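Filed under: Grad School Survival > Outreach & Workshops

How to run a one-day lab workshop for grade school kids

Last updated: December

I've put on two of these now for our institute's outreach program, and people keep emailing me for my notes, so I'm finally typing them up (hi, Bergþóra!). This is for grad students and postdocs who've been told "you should do something with the local schools" and then left alone with that sentence.

Step 1: Pick one question

My first attempt had five stations, a lecture and a quiz. It was chaos! The kids remembered the fire extinguisher. The second time I built the whole day on one question, "why does red cabbage juice change color?", and we never ran short of things to do. If you can't write your question on a sticky note, keep cutting.

Step 2: Get the room and the paperwork early

Ask your safety office what forms they want for visitors under 16. Ours wanted a risk assessment, a list of every substance in the room, and a signed sheet from the school. That took three weeks, mostly waiting. I kept everything in a Studero folder so the teacher could upload the signed forms herself, which saved me a pile of email.

Step 3: Work out your money

We had 800 dollars from the Hafþórsson outreach fund for 33 kids. Lunch ate more than half of it. The rest went on goggles in small sizes (adult ones slide right off), pH strips, paper cups and a bus. Cabbage is cheap, thank goodness. Get the bus quote before you promise anybody anything, I mean it.

Step 4: Write the schedule backward

Start with when the bus leaves and fill in from there. Mine looked like this:

9:30 coats off, name tags, safety talk
10:00 first experiment, everyone together
11:15 snack and bathroom
11:35 second experiment, in pairs
12:30 lunch
1:15 kids plan their own test
2:15 show and tell
2:45 bus

Keep the safety talk under ten minutes. I let the kids come up with the rules themselves, and they were stricter than I would have been. 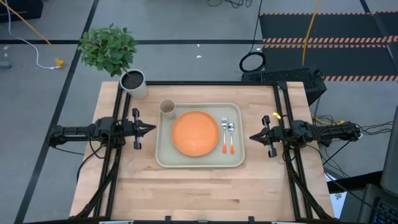
Plate, cup, fork and spoon on a tray.

Lunch gets its own paragraph because I got it so wrong the first year. No food in the lab, obviously, so you need a second room close by, plus handwashing on the way there. Ask the school for allergies in writing and ask again the week before. And plan on a full 45 minutes. I tried 25 once and half of them were still chewing when I started on acids and bases.

Step 5: Recruit helpers and do a dry run

I like one grown-up for every five or six kids. Kaj Laxdal from the office next door turned out to be brilliant at it, mostly because he asks a question and then waits (I still jump in too fast). Run the entire first experiment with your helpers, using the exact cups and the exact goggles. Ours showed that the vinegar was in a jug no ten-year-old could pour from.

Step 6: Let them plan something

Save the last experiment for their own ideas. Put out lemon juice, baking soda, soda water and dish soap, and have each pair write down a guess before they touch anything. Some of the guesses will be wild. One pair from Tevley mixed everything in order of "how fancy it smells" and got a really nice color series out of it!

Step 7: Follow up

Email the teacher within a couple of days with photos of the results, the recipe for the cabbage juice, and a short feedback form. I ask what was boring, what was confusing, and what they'd want next time. "More cabbage" came up more than I expected.

If you want my risk assessment template, write to the address at the bottom and I'll send it over. It's made for our building, so change the room numbers and the eyewash location before you hand it in.

Contact: outreach desk, Stelance Institute | © Stelance Institute | Back to top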